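Disarley Table Kits: progress report no. 2
To: Tkachenko Fund, small household grants
From: Somtochukwu Akinola, Disarley
Date: 04/04/2023

Short version first, I know you have a pile of these. Kit contents are settled. Mugs are in. Coasters are in but not all the ones we ordered. Bowls fine. Spoons fine, one question on those further down. Packing has started, slower than the plan said. Money OK, $313 unspent on the goods line.

Reminder of what we're doing, in case this goes to someone new: basic table kits for people moving into the Pokedcombe apartments. Mugs, coasters, a mixing bowl, wooden spoons, dish towels. Things people don't get handed with a set of keys. 17 households on the list for the first round. Second round is September, numbers not known yet.

Mugs

This took the longest. The first sample was a plain straight-sided one, cheap, and two of the families who came to look at it said it felt like an office. Fair. Also the handle was tiny. Went back to Skornitz and they had the ribbed one at a price we could live with, so we took that. White ceramic, fine ribs down the outside, glossy black handle, big enough for a whole hand. Everyone who has picked one up likes it.
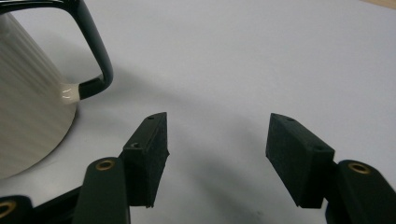
The ribbed mug with the black handle.

Two things to flag. One, the ribs. Coffee dries in them if the mug sits overnight, and a quick wipe doesn't do it, you need a brush. Have added a line to the care card. Two, the black handles. Skornitz says dishwasher safe. Ran one through our own machine 20 times to see and the shine held up, no chips. Not a lab test obviously but I feel better about it.

Breakages in shipping: 7. All in the same carton, bottom corner crushed. Skornitz replaced them without a fuss, arrived the week after. No cost to the grant.

Coasters

Cork, square, pattern engraved on top. You asked in your last note whether coasters were really needed. Still think yes. The apartments come with a table and the property manager charges for rings on it at move out. Cork is light, costs next to nothing to ship, and people can stack them out of the way.

The order was meant to be all one design. What came was mixed: some with straight grooves across, some with a kind of emblem, slots and curves. I was going to send them back. Then laid them out together and they look good together, so kept them and asked for a small discount insted. Waiting on that. Also still short a box, supplier says on its way, they have said so before.

Bowls

Stainless steel, round. Nothing to report really. One bowl per kit. Big enough for a salad or pancake batter, not big enough for bread dough for a large family, which one person did ask about. Could we look at a second size for September? Would need a bit more on the goods line. Will put it in the request if you say it's worth asking.

They fingerprint badly. Whoever packs the bowl wipes it last.

Spoons

Wooden, the reddish-brown finish. Two per kit. The finish question: the supplier's sheet says food-safe oil, doesn't say which oil. Have asked twice. Want an answer before these go to homes where there may be a nut allergy. Spoons get packed in their own sleeve for now so they can be pulled out easily if the answer is bad.

Layout and packing

We do a table layout of the kit things before boxing. White paper down, items out on top, check over, then wrap. The paper was an afterthought but it has made the biggest difference, chips and bits of cork show up right away and at the end you just fold up the crumbs and bin it.

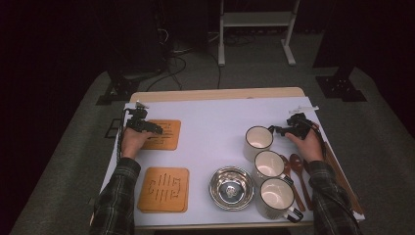 Layout table: mugs, cork coasters, steel bowl, wooden spoons.

Order we've landed on for the box: bowl at the bottom with towels in it, mugs around it each wrapped, coasters flat down the side, spoons on top across the box. Tried mugs inside the bowl first. Looked neat, rattled. Don't do that.

Each box takes longer than I put in the plan. The wrapping is the slow part. The black handles stick out far enough that the standard paper sheet doesn't close over them properly, so we are cutting bigger sheets by hand. Have found a roll in the right width, ordering this week out of the packing line, no change to the total.

What's late

Care cards. Text is done, translations are not. I said they'd be ready with this report and they aren't, sorry. Chasing.
Missing box of coasters, see above.
Dish towels came in the wrong size and went back. Replacements are in and washed.

What's on time

Mugs, bowls, storage at Disarley, the delivery slots with Pokedcombe. The building manager there has given us the ground floor store for a day before handover, so boxes don't have to go up the stairs twice.

Money

Goods: under, $313 left after the Skornitz invoice and the bowls. I'd like to hold this for spare mugs, a few extra in the cupboard so a household that breaks one early can swap it. Please say if you'd prefer it returned or moved.
Packing: on budget, will be close once the wide roll is paid for.
Transport: nothing spent so far.
Receipts are attached as one file. The coaster one is a phone photo, proper copy to follow.

Need from you

OK on holding the leftover for spares.
Yes or no on asking for a second bowl size in September.
Whether your logo has to be on the care card or just the name. The printer wants to know and so do I.

Next report when the first round is delivered. If the spoon answer comes back before then I'll send a line seperately.

S. Akinola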